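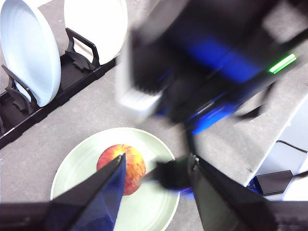
Collar interfacing bubbling after the first wash, can it be saved?

Sewing Help > Shirts and Blouses

Posted by Gusten

Hello all, long-time reader, first time I've had to ask anything because normally the search box sorts me out. I've been making a proper shirt, collar stand and all, in a dark green cotton from Grgić. It's a lovely thing to sew, presses beautifully, and I was so pleased with myself when I got the collar points to match (I've never managed that before!). Wore it on Wednesday, washed it at 30 with everything else, hung it up, and the next morning the collar had come up in bubbles. Little blisters all over the upper collar, and a bigger one on the stand right by the top buttonhole. The cuffs have the same interfacing in them and they're fine, which is the bit I can't work out.

What I used: Postisico woven fusible, the medium one, off the roll. I washed the cotton before cutting. I didn't wash the interfacing because the woman on the till said you mustn't put it in the machine. I fused it with a dry iron, on the cotton setting, sliding it back and forth until it felt stuck. I trimmed the interfacing out of the seam allowances on the collar but not on the cuffs (ran out of patience).

I've tried pressing the bubbles flat again and they do go down, then they come back as soon as the collar cools. I don't want to unpick the whole thing if I can help it, it's all topstitched and the stitching is the best bit. Is there anything I can do from the outside? And what should I do next time? I've got enough of the green left to cut another collar but only just, so I'd rather not practise on it.

Sewing machine is a Kostido 369 if that matters, I don't suppose it does.
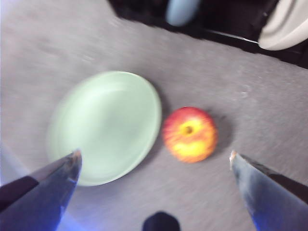

Kyu-ri Kwon

Oh no, and after you got the points to match! I've done exactly this, on a shirt for my brother, so you have all my sympathy.

I think you've got two things going on at once. First, the sliding. When you slide the iron you're ironing, and fusible wants pressing: put the iron down, lean on it, count, pick it up, put it down next door with a bit of overlap. Sliding melts the glue in some places and barely warms it in others, and it can drag the interfacing slightly out of shape while it's soft. It all feels stuck when you've finished because the glue is tacky, but the first wash finds every weak patch.

Second, I'd bet the interfacing has shrunk. A woven fusible is usually cotton or part cotton and it shrinks like any other cotton, and yours went in unwashed behind a fabric that had already done its shrinking. The interfacing pulls in, the green doesn't, and the extra has to go somewhere. The lady on the till is right that you mustn't machine wash it, but you can soak it. Fold it loosely into a basin of hand-hot water, leave it until the water is cold, don't wring it, then drape it over the shower rail with the glue side out so it doesn't touch itself. I do the whole length when I buy it and write SOAKED on the end in biro, otherwise I forget.

As for this collar, try steam before you unpick anything. Lay it wrong side up on a towel with a damp cotton cloth on top, iron on wool or cotton, and press down firmly for a count of twelve or so in each spot. Then, and this is what I think you're missing, leave it completely alone until it's cold. Don't pick it up to have a look! The glue only sets as it cools, and if you bend it while it's warm you're peeling it off again. Do one end of the collar, go and make a cup of tea, come back and do the other.

If the bubbles still come back after that, the interfacing is too small for the collar and steam won't change it. You'd have to replace the upper collar at least.

My notes say I fuse for a count of twelve on the Postisico medium, but do check the leaflet for yours, they have changed the glue on me before.

Marrow_and_Twill

just swap to sew in interfacing, never had a bubble in my life. fusible is a con

Button Tin Bev

I wouldn't go quite as far as Marrow (though I do love a sew-in for a soft collar), but I agree with most of what Kyu-ri says and I've a few things to add, having taught my way through a lot of shirts at our Thursday-ish sewing group that never seems to fall on a Thursday.

About why the cuffs are all right. You left the interfacing in the seam allowances there, so it's caught in the stitching the whole way round and can't creep. On the collar you trimmed it back, which plenty of books tell you to do, but it means the only thing holding the edge is glue. With a light woven I leave it in all round and just clip the very corners away so the points don't go lumpy. You can grade the seam afterwards as usual. 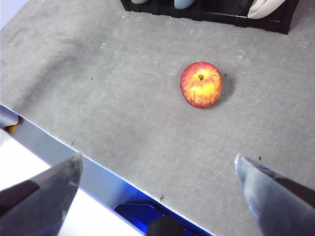

The other thing is that a cuff is a smaller, flatter piece and you probably had the iron sitting on it for longer without meaning to. A collar is long and thin and people tend to whizz along it. The stand is worse still, because it curves, and you end up with the tip of the iron doing all the work by the buttonhole. I'd put money on that being where your big blister came from.

If you do have to recut, please test first. I know you're short of green, but you only need a scrap the size of a playing card. Fuse it, let it go cold, then try to peel a corner. If it lifts in one clean sheet, you need longer or hotter. If it won't lift, wash the scrap in with your towels and look again when it's dry. I wash mine 4 times before I trust a new roll, which my daughter says is excessive, but she buys her shirts.

You needn't lose the topstitching on the body either. Unpick the stand from the neckline only, take off the whole collar and stand as one piece, and make a new one to drop in. Mark centre back and both shoulder points with thread before you let go of the neckline, and run a line of stay stitching round it if you haven't already, or it'll stretch while you're fiddling.

And no, the machine doesn't come into it.

Gusten

Thank you all so much! I did the damp cloth and the waiting (agony) and the upper collar is nearly flat, you'd have to know where to look. The stand by the buttonhole has come straight back up though, so I think Bev's right about that bit. I've got the rest of the interfacing in the bath and I'm going to do the scrap test before I cut anything. Does it matter which way the grain goes on the new stand? The pattern has it along the length but I've seen people cut it the other way.

Button Tin Bev

Along the length, same as the pattern, and the interfacing the same way as the fabric. Cut the other way it has more give, and on a stand you don't want any.

This thread has 2 people watching it and has been read 204 times.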